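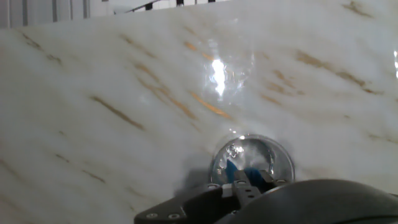 The board in question, with one of my glass dishes on it

marblehead_40
Posted in: Worktops, Boards & Surfaces

I've wanted a marble-look board for years and now I have one, and I spend more time looking at it than using it. Mostly I mix sauces and glazes on it. Two questions. Does anyone get rid of the glare without dimming the whole room? And is it worth sealing, or am I about to pay for a bottle of scented water?

grout_expectations
What's it made of? "Marble-look" covers everything from a quarry to a sticker.

marblehead_40
Cledari sold it to me as "marble effect," and I have decided not to ask the effect any follow-up questions.

grout_expectations
Then don't seal it. Sealer is for things with pores. You'll get a greasy film and spend May scraping it off with a plastic card. Ask me how I know.

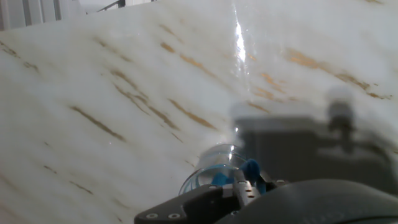 marblehead_40
Glare is the part that gets to me. I moved the lamp, then I moved myself, and I've been thinking about moving house. My brother-in-law says to buy the matte one from Brolham, which costs twice as much and looks like a wet sidewalk. Besides, the gold and brown streaks all slanting the same way are what I paid for, and matte would kill them. I can live with one bright white flare near the top.

Aníbal Inga
Disagree with grout on sealing. I've used the Driner paste on two boards like this and both wipe down easier. Thin coat, 40 minutes, buff it off. If you got a film you used too much.

grout_expectations
I used what the label said.

Aníbal Inga
The label is written by people who sell paste.

grout_expectations
So is your post, apparently.

tile_me_more
Gentlemen. This subforum has 3,413 threads and I believe you two have had this argument in most of them. OP, try a dab on the underside first. As for glare, put a paper shade over the bulb and stop working directly under it.
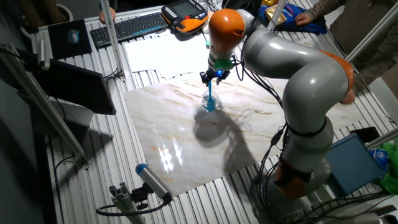

marblehead_40
Underside test it is. I'll leave the dab on for 7 days and see who gets to be smug. My bigger worry is drips anyway – I dip a brush in a jar, get distracted, and the board takes the hit.

Aníbal Inga
Put a saucer under the jar.

grout_expectations
For once, agreed. Reddy does a cork one.

marblehead_40
I have saucers. Sealing results when I have them.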